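Projects > Flomholm > Workplace Equality Pledge > README

August 10, 2018 – by the Stundier data desk

2 min read

# Workplace Equality Pledge: signatory data

Employers listed here signed the Flomholm open letter on equal partner benefits. The letter opened in February and closed with 84 signatories. Stundier collected the names, and Kan checked them against the company register.

## Files

- `signatories.csv` – one row per employer
- `comments.csv` – 900 free-text remarks from staff, names removed
- `letter.txt` – the letter as sent
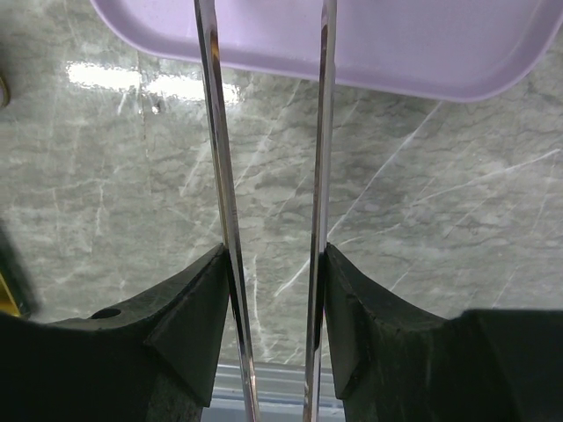 Employer size is self-reported and is blank where the form was left empty. Treat a blank as unknown, never as zero. The pale purple tray on the marbled surface has nothing in it that shows, and a blank cell tells you no more than that about the staff count. The total across completed rows is 3791 employees.

## Known gaps

Firms with fewer than 50 staff are under-represented, and most come from Irkalgate.

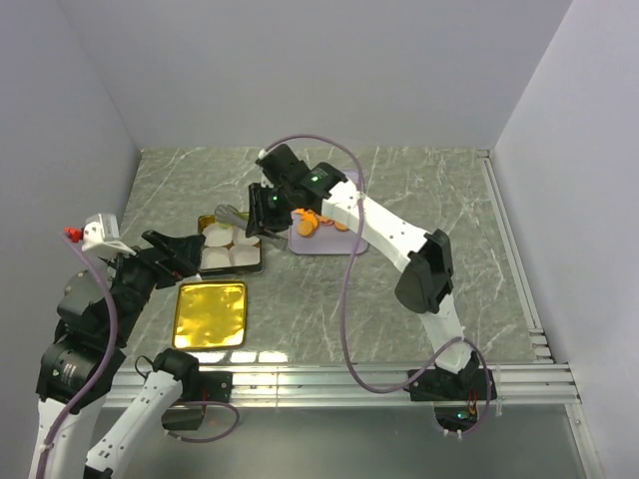 Sector codes were assigned by hand from the employer's own description. Mixed businesses were the hardest. A firm that builds robot arms like the two over the gray worktop could go under machinery or software, so we used the first activity it listed.

## Use

Free to reuse with credit to Stundier. Please don't try to identify staff from their comments.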